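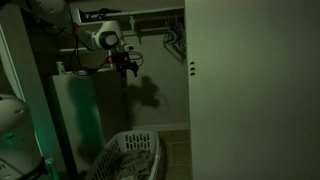 I have come around, rather slowly and with some grumbling, to the view that a closet ought to be kept mostly bare. For years I believed the opposite, and I would have told you so at length over coffee. But give me a narrow closet with a plain white shelf, one rod, the spare wire hangers bunched up at the right end, and a laundry basket sitting on the tile where your hand can find it, and I am a contented person. The clothes can go in the basket in a heap. I don't mind a heap, so long as it has slots in its sides and a place to live!

My late change of heart I owe to Armelle Sabatier, who lived next door to us in Flodbridge and helped me empty my mother's house one September. We carried out 200 hangers (Armelle insisted on a tally, and wrote it on an envelope), most of them wooden and most of them holding up coats that hadn't seen weather in decades. It took us five days. By the second afternoon I had stopped asking what each thing was worth and begun asking who on earth would ever want to iron it.

Now, my friend Gilles Vidal thinks this is all nonsense. He has six drawers of sweaters and a fitted wardrobe, and he says a half-empty closet looks as if somebody is about to move out. I see his point, I really do, and a guest room can feel chilly with nothing hanging in it. Still, I notice that when Gilles stays with us he leaves his shirts over the chair, wardrobe or no wardrobe, and so do most people.

So leave some of the rod free. Let a low shelf hold one small bottle and nothing else. Your sweaters will manage, and you may find, as I did, that you close the door a good deal more gently.

Search this site
Type and press enter

Home
Essays
Letters
Archive

Recent
In Defense of the Kitchen Stool
Two Winters in Dolon
What My Neighbors Throw Away
Letters: Fiifi Asante on Mending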